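4 Andomier仿真评测套件的试用与分析

4.1 套件构成与试用条件

Andomier是Histham公司面向机械臂操作研究提供的仿真评测套件，以年度许可的方式交付，包括场景库、任务描述文件、批量运行工具和结果统计模块。本研究于六月取得该套件的试用许可，并将其部署在实验室现有的2台工作站上。两台工作站的操作系统版本一致，驱动程序由供应方技术人员远程核对后锁定，试用期间未作更新。

选取该套件作为考察对象，主要出于三个方面的考虑。其一，套件声明支持以统一接口接入外部控制策略，研究人员无须改写场景文件。其二，任务的成功判据以可读文本形式给出，便于审查。其三，供应方允许在论文中公开试用结果，包括不利的结果。本节所用控制策略为课题组此前发布的Ndlovu基线策略，参数未针对本套件重新调整，因此下文数据反映的是“接入即用”条件下的表现，不宜视为该策略的性能上限。

本次试用采用桌面侧向抓握任务。固定基座机械臂与立式架体置于同一张木质桌面的两端，目标为架体左侧黑色箱形部件上伸出的细小构件。任务要求末端执行器沿近似水平的方向接近目标，在不碰撞架体立柱的前提下完成夹持。与常见的自上而下抓取相比，水平接近对腕部姿态的约束更强，也更容易暴露接触模型中的问题。 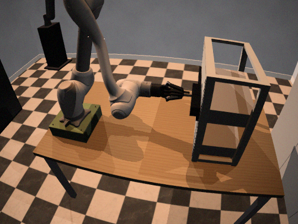 4.2 试验流程

每次试验由初始化、接近、对位、闭合和判定五个阶段组成。初始化阶段由套件的批量运行工具载入场景，并依据随机种子对目标位置施加小幅扰动。接近阶段由控制策略输出末端位姿增量，套件负责逆运动学求解和关节限位检查。对位阶段的切换条件由任务描述文件规定，研究人员可以修改，本次试用保留了默认值。闭合阶段设有力矩上限，超过上限即中止试验并记录原因。判定阶段读取接触状态和目标相对于手指的位移，二者同时满足阈值时记为成功。

试验共执行547次，全部在无人值守的条件下分批完成。批量运行工具在每批结束后生成一份汇总表，逐条列出随机种子、终止阶段和终止原因。课题组成员Efraín Quispe负责复核汇总表与原始日志的一致性。复核中发现，早期两个批次的时间戳存在时区偏移，经供应方确认为统计模块的缺陷，不影响判定结果，后续批次通过修改配置文件予以规避。

需要说明的是，套件默认启用全局阴影和表面纹理渲染。对于仅使用关节状态的策略，这部分计算并无必要，关闭后单批运行时间明显缩短；对于以图像为输入的策略，阴影的分布则直接影响观测。架体与机械臂的投影在桌面上相互重叠，夹爪附近的明暗变化较大，采用图像输入的研究人员应在训练阶段保留该设置。
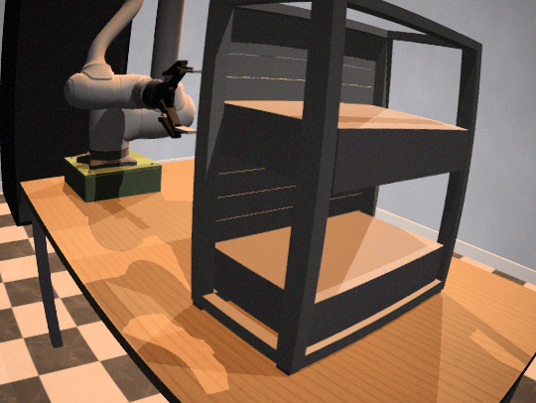

图3 仿真场景中夹爪朝向双层架体，两指张开，指间无物

4.3 结果

547次试验中，套件判定成功的共373次。未成功的试验里，有131次终止于对位阶段，终止原因多记为“末端姿态超出允许偏差”；其余终止于接近阶段或闭合阶段，其中包括与架体立柱发生碰撞以及夹持力矩超限的情形。

对终止于对位阶段的试验作进一步检查，可以看出偏差集中在绕腕部轴线的旋转分量上，平移分量大多已进入允许范围。该现象与Ndlovu基线策略的训练数据有关：训练时以竖直抓取为主，水平姿态的样本偏少。将任务描述文件中的旋转偏差阈值适当放宽后重新判定，一部分试验可以转为有效，但这一做法改变了任务定义，本文未将其计入上述结果。

在接触模型方面，手指与细小构件接触后的状态总体稳定，未出现明显的穿透。少数试验在闭合末段产生高频抖动，日志中表现为接触力在相邻时间步之间反复换向。减小仿真步长后抖动减弱，代价是运行时间增加。供应方文档建议对小尺寸目标使用较小的步长，但没有给出具体的适用范围，建议在后续版本中补充。

4.4 与既有工具的衔接

实验室此前使用的Piltov控制接口采用消息队列传递指令，与Andomier的同步调用方式不同。为衔接二者，课题组编写了一层转换程序，将队列中的指令按仿真步对齐后提交。转换程序的工作量不大，主要困难在于两套系统对夹爪开度的定义相反：前者以零表示完全闭合，后者以零表示完全张开。文档中虽有相关说明，但位于附录，初次使用者容易忽略。

许可条款方面，试用许可与正式许可在功能上没有差别，仅在技术支持的响应时间上有所区分。场景文件可以复制和修改，修改后的文件允许随论文一并公开，但场景库中的原始网格模型不得单独分发。对于有开放数据要求的项目，应在立项阶段确认这一限制。
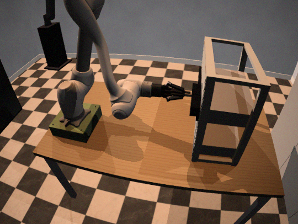 更换夹爪型号后，是否需要重新编写任务描述文件？
任务描述文件可以继续使用，但须在其中更新夹爪的开度范围和力矩上限，并在正式运行前重新执行一次套件自带的接触校验。

4.5 适用范围与局限

综合试用情况，Andomier适合用于控制策略的批量比较和回归测试，其日志结构清晰，终止原因的分类足以支持失效分析。本次试用仅涉及一种任务和一种基线策略，未在实体机械臂上进行对照，仿真结果向实体系统迁移的程度尚待检验。目标扰动的幅度亦采用默认设置，更大幅度扰动下的结果将在后续工作中报告。试验所用的配置文件和汇总表随本文附录提供，原始日志可向课题组申请获取。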